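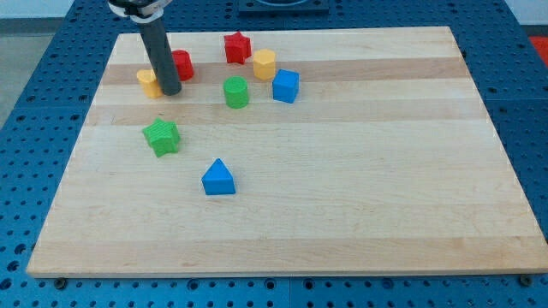

Light wooden board on a blue pegboard table

How to report a security vulnerability in Kunska software

Kunska welcomes reports from anyone who believes they have found a weakness in one of its products. You do not need to be a customer, and you do not need to have taken part in a disclosure programme before. The steps on this page apply to the Kunska desktop application, the mobile applications and the Gillmont account portal. Faults that do not affect security, such as a page that loads slowly or a button that does not respond, should be sent to the ordinary support desk.

Before you begin testing

Read the scope list in the Gillmont portal. It is revised from time to time, and the version shown on the day of your testing is the one that applies. Products marked "retired" are outside the scope, as are services run by other companies under their own name.

Create a separate test account. Do not use an account that holds your own billing details, and do not use one that belongs to your employer unless you have written permission. Two test accounts are needed if you intend to check whether one user can reach the data of another.

The following are not permitted under any circumstances:

- sending traffic intended to slow down or stop a service
- contacting Kunska staff or customers under a false name
- attempting to enter any Kunska office or data centre
- changing, copying or deleting data that belongs to other people

If you come across another person's data during your work, stop at once. Do not save it. Note the address of the page and the time at which you reached it, and include both in your report.

Step 1. Confirm the fault

Repeat the fault from a clean start. Sign out, clear the browser's stored data or reinstall the application, and follow your own notes. A fault that appears only once may still be reported, but please state this clearly in the first line.

Check the version number under Settings, then Product information. Where a newer version is available, install it and try again. Reports on versions more than two releases old are recorded but do not qualify for payment.

Step 2. Write the report

Sign in to the Gillmont portal and choose New report. The title should name the product and the type of weakness in plain words, for example "Mobile app: password reset link can be used twice". The title field accepts up to 200 characters.

In the main field, set out:

- the product and its version number
- the device, operating system and browser used
- the steps needed to reproduce the fault, numbered, beginning from the sign-in screen
- what you expected to happen and what happened
- the harm that could follow if the fault were misused

Write each step as a single action. A report consisting only of the output of an automatic scanning tool will be returned without review. Reports may be written in any language, although those in English are usually dealt with sooner.

Step 3. Attach your evidence

Screenshots, request logs and short screen recordings are all accepted. The total size of attachments must not exceed 20 MB. Remove passwords, session tokens and personal details that are not needed to understand the fault. If your proof relies on a script, attach it as a plain text file with a note of the language it is written in.

Do not place recordings on a public video site, even with an unlisted link. Larger files can be sent through Laryea, the encrypted transfer service linked from the report form. Quote your report number in the subject field so that the transfer can be matched to it.

Step 4. Submit and wait for triage

Select Submit. A report number is shown on the screen and sent to your registered address. The triage team will mark the report as Accepted, Duplicate, Needs information or Out of scope. Where more information is requested, please answer within the same report. Opening a second one places you at the back of the queue.

Triage meetings are held every Thursday. A report received on the day itself may be held over to the following meeting. Where the same fault has been reported by more than one person, payment is made for the first complete report.

Step 5. Agree on publication

Please keep the details private until Kunska has released a correction and confirmed in writing that publication may go ahead. Send a draft of any article or talk through the portal beforehand. The product team may ask for a technical point to be altered where the draft would expose customers who have not yet updated.

Payment

Payments are handled by Rostness and are made by bank transfer. You will be asked to supply proof of identity and, in certain countries, a tax form. The amount is set according to the severity of the fault and is stated in the Accepted notice. Researchers who do not wish to receive payment may direct the sum to a registered charity by ticking the relevant box before the notice is issued.

An unclaimed payment lapses after 52 weeks.

Appeals

If you disagree with a triage decision, select Request review at the foot of the report and explain your reasons. The review is carried out by a member of the team who took no part in the original decision. One review may be requested for each report.

Related pages: Scope list; Severity table; Sending files with Laryea; Closing your researcher account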